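Brarnlow Robotics Club: where we are after the break

January 4, 2023

I said in December that I would write up the towel project once we had something worth writing up. We don't have a finished project, but enough people have asked me about it that I'd like to have it all in one place. I also want a record for myself, because I have already forgotten why we made some of the decisions in the fall.

I joined the club in my second year at the college. There are five of us on this project. Trinidad Requena runs the software side. Guido Morelli looks after the arms, meaning he tightens things, replaces things, and tells the rest of us to stop leaning on the table. Adoración Carretero and Esperanza Toledo do most of the teleoperation. I write the notes and label the recordings. Our advisor is Milagros Quintana, who teaches the controls course and lets us use the bench at the back of her lab.

The task

The project is called Skato. The name was already on the folder when I joined and I never found out where it came from. The goal is for two arms to fold a towel that has been laid flat on a table. One fold in half is the first target, and a second fold is the stretch goal. We are entering it in the student showcase in the spring, where each team gets a table, a power strip, and a short slot in front of the judges.

We picked towels after giving up on T-shirts. The T-shirts were too much. A sleeve would end up under the body and the person driving would spend the rest of the run trying to get it out. With a towel you have four corners and you can see all of them at the start.

How we record

One person drives both arms from the leader handles, and the follower arms on the table copy the motion. The wrist cameras and the fixed camera all record at the same time. Somebody else sits at the laptop, starts and stops each episode, and types in whether it was good or bad. Between episodes you unfold the towel and put it back, a little differently each time.

By the end of the fall we had 2,324 episodes. I went through every one of them over the break and kept 1,752. The ones I threw out were mostly false starts, episodes where the driver grabbed nothing and gave up, and one whole evening when the fixed camera had been bumped and was looking at the wrong part of the table. I should have caught that on the night. Now I check the view against a saved picture before the first episode, which takes a few seconds.

Labeling is dull work but I learned more from it than from anything else in the project. After a while I could tell who was driving from the way the arms moved. Adoración goes straight down to the cloth and closes. Esperanza comes in from the side and slides under. Both ways work, but Trinidad thinks the mix makes it harder for the model, which seems to start one way and finish the other. We haven't tested that properly. The plan is to train on each set alone and compare.

What goes wrong

The most common problem is the pickup. The towel is thin and lies flat, so the fingers have to come down close to the table to get any of it. If they come down too far, the motors load up and Guido starts making noises. We put a cloth cover over the tabletop partly for that. It gives a little. It also wrinkles, so it has to be pulled smooth before every session.

The second problem is one arm getting ahead of the other. When that happens the fold goes in on a diagonal. A human driver notices and waits. The model doesn't wait very well yet. Trinidad has it predicting shorter chunks of motion now, and that has helped some.

The third problem is letting go. We had plenty of recordings where the fold itself was good and then the edge came back with the fingers when they opened and lifted. Esperanza started finishing by pressing the fingertips down on the corners for a moment before backing the arms away. Adoración picked it up from her, and we decided to make it part of the standard motion. I added a line about it to the driver instructions, which are taped up next to the laptop.

The corner press looks like this on the brown towel, with one fingertip on each of the far corners and the flap lying between them.
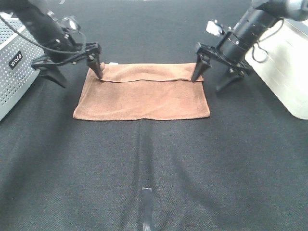

What we're doing next

The lab is open again this week and the first thing on the list is new towels. Everything we have so far was recorded with a small number of them, all fairly similar, and Milagros pointed out that the judges may well hand us one of their own. Guido's mother has offered a bag of old ones. We want different sizes and at least a few with stripes.

The second thing is fingers. Guido drew a new set with a thinner tip and sent them to Wasteck, the print shop on Sepúlveda that does our parts at a student rate. If they hold up, we will have to decide whether the old recordings are still any use with a different fingertip. I would like to keep them, for obvious reasons. Trinidad says to wait and see what the numbers look like.

The third thing is a proper way of scoring. Up to now "good" has meant that whoever was at the laptop thought it looked good. I went back over a batch of my own labels and disagreed with myself more often than I liked. I have written a draft that measures how far apart the corners end up, and I will bring printed copies to the next meeting. Please read it before you argue with me about it.

If you are at the college and want to help, we could use another person on resets. You don't need any programming. Talk to any of us, or email Milagros and she will pass it on. Bring a towel if you have one you don't want back.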